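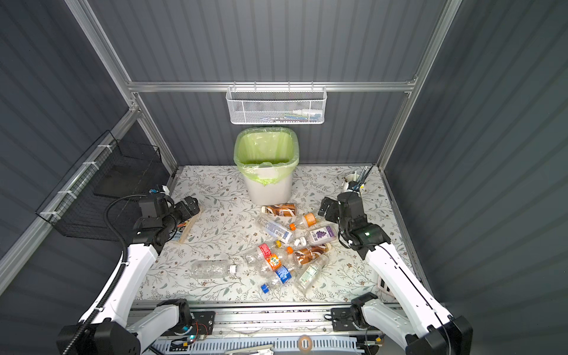
The letter from the council came on a Tuesday, along with a fridge magnet and a leaflet printed on very shiny paper, and I have been cross about it ever since. Brandville is getting a "smart recycling" scheme. It is called Patach. I have asked what the name means and been told that it "tested well".

The idea is that you put an app on your phone, scan the code on your bin lid on collection day, and earn points. The points go towards rewards. At the moment there are two rewards, a discount at the leisure centre and a reusable cup. I own more reusable cups than I have ever owned normal ones. There is a whole shelf of them and I drink out of the same chipped mug every morning.

I should say that I'm not against recycling. I rinse things. I take the labels off jars, which my sister tells me makes no difference at all, and she may be right. What I don't believe is that people in this town recycle badly for want of points. They do it badly when the rules change every couple of years and the leaflet contradicts the sticker on the bin. Mine says no bottle tops. The leaflet says tops on, please. The website, when I looked, said "check locally", and I would have thought the council website was about as local as it gets.

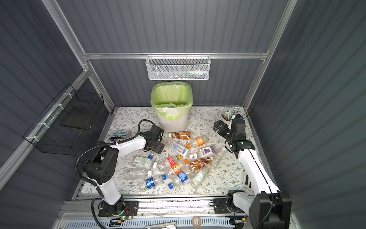 So I went to the drop-in evening at the library, which had 19 chairs and far too many banners. A pleasant young man from Herkar, the firm running the app, gave a talk with slides. The big number was 3,607, the number of households that signed up in the trial town. It got its own slide, in green, with a leaf.

I put my hand up and asked how many of them were still using it after three months. He said engagement had been "really encouraging". I asked whether more stuff had been recycled, by weight, than in the same months the year before. He said they were looking at a range of measures. I've sat through enough meetings at work to know what a range of measures means. If the tonnage had gone up it would have had its own slide and a bigger leaf.

Tamás Veres, from the allotments, asked what happens to people who don't have a smartphone. The answer was that they could ring a helpline and read out the code. He asked if the helpline was free. There was some looking at notes. It is 13 pence a minute, plus whatever your phone company adds on. I can't see him earning his way to a cup at that rate.

I also wanted to know where it all goes once the lorry has been. The leaflet says our plastic is "given a new life", with a drawing of a bottle turning into a park bench. Fine, but which park, and how many benches does one town need? The young man thought most of it went to a sorting plant up at Tan and was sold on from there. Sold to whom, he didn't know, and to be fair to him it isn't his job. It must be somebody's job, though, and I'd have liked them to come along instead. 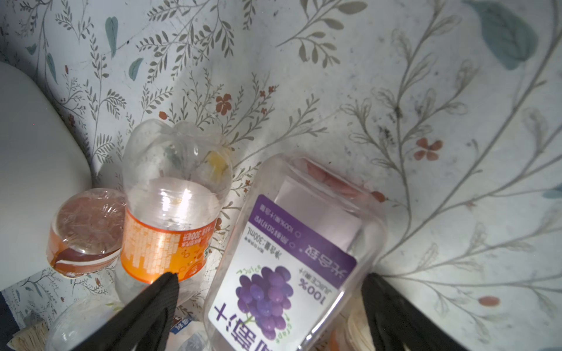
The other thing that bothers me is how all of this has landed on the householder. I don't make the bottles. I didn't decide that a lemonade should come in one sort of plastic with a sleeve made of another and a lid made of a third. When I was small we took the empties back to the shop and got a few pence, and it worked because it was real money and the shop was on the way home. I spent mine on liquorice. I know you can't just wind the clock back, and people my age are inclined to think everything was better with a deposit on it. But a coin in the hand is a different sort of thing from 40 points towards a swim.

My neighbour thinks I'm being a misery. She has signed up already and says it makes a little trumpet noise when you scan. She showed me. It does, and it's quite loud for seven in the morning.

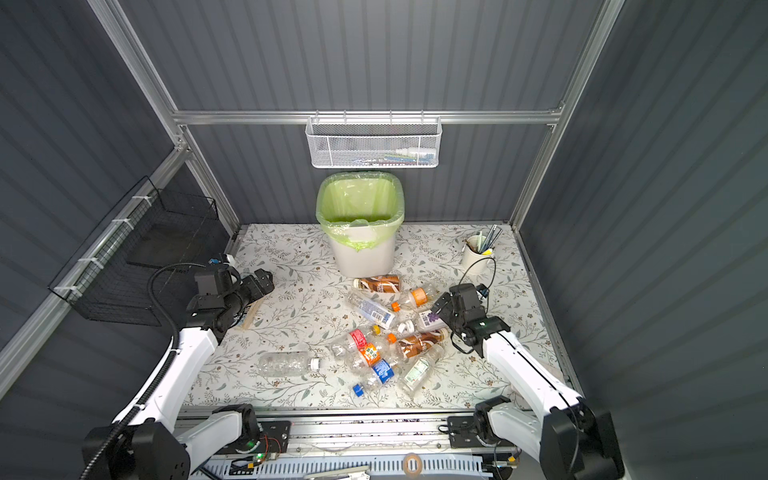

I've written to the council with four questions: the tonnage before and after, the cost of the contract, where the plastic ends up, and tops on or tops off. I had a reply thanking me for my interest in Patach and inviting me to download the app - it had a link and everything. I've written again.

The scheme starts in August. If the figures come out and they're good, I'll say so on here and I will even scan my bin. Until then the magnet is on the fridge, holding up the old leaflet, and I'm leaving the tops on.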